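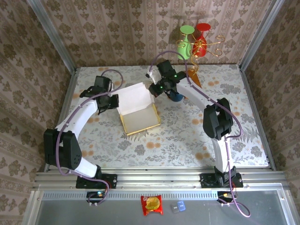
Budget for a second bench – arms or fingers first?
Buying and Planning board, 2 pages, sorted oldest first

pandrop_kit
Posted 11/19/21
We have 2,000 to spend before the money is swept back into the general pot and turned into office chairs. The quote from Drodar for a used pair of arms, bases and rail included, is 1,720. Delivery to Umudville is extra, and they won't say how much extra until you've ordered, like a taxi. Do I take it, or spend half on the bench we've got and sit on the rest?

slowservo
Take it. Used pairs at that price went in a day back in October. You can always make fingers. You can't make arms, or I'd have stopped paying for them.

hexkey_again
Disagree. 1,720 out of 2,000 leaves you 280 for delivery, spare cables, a power supply, a table and whatever breaks in the first week. I did this sum the cheerful way once and had two lovely arms on the floor until spring.

slowservo
They were fine on the floor. You said so yourself at the time.

hexkey_again
I was being brave.

Julbridge_Rob0
What's the job? If it's boxes and cups you may not need a second bench at all. If it's anything flat and thin, look at your fingers before you look at anything with a motor in it.

pandrop_kit
Bit of both. Boxes, mugs, goblets, and then strips. Mostly it's the strips that eat the afternoon. Yellow fingers, flat face, pocketed base:
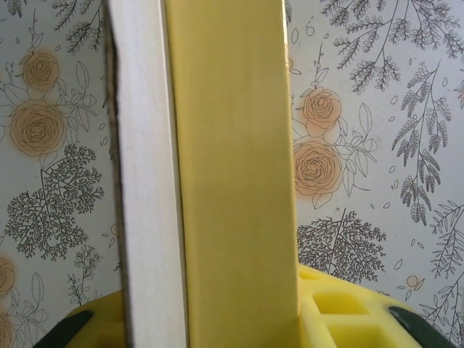 What I'd price up, in order

1. Fingers. Two spare sets, plus one with a grippy face to try on the strips. Cheap enough to get wrong.
2. Cables. Longer than you think, then longer again.
3. Delivery, in writing, before you order. Drodar will give you a figure if you ring and sound bored.
4. Arms, with whatever is left.

That's my list, Julbridge_Rob0 here, quoting got eaten by the forum again.

slowservo
So arms come last on a list about buying arms. Grand.

Julbridge_Rob0
They come last because they cost the most. Ask Pan as well, they do a single refurbished arm for 1,000. One arm, one spare for the day a joint goes, and you still have 1,000 in hand.

slowservo
A single arm is no use to someone who wants a second two-arm bench.

hexkey_again
It's plenty of use the morning one of the first two dies.

pandrop_kit
Rang Drodar and sounded bored. Delivery is more than the 280. I've asked Pan for a quote on the single and I'm ordering the fingers today. The chairs people have been round to measure.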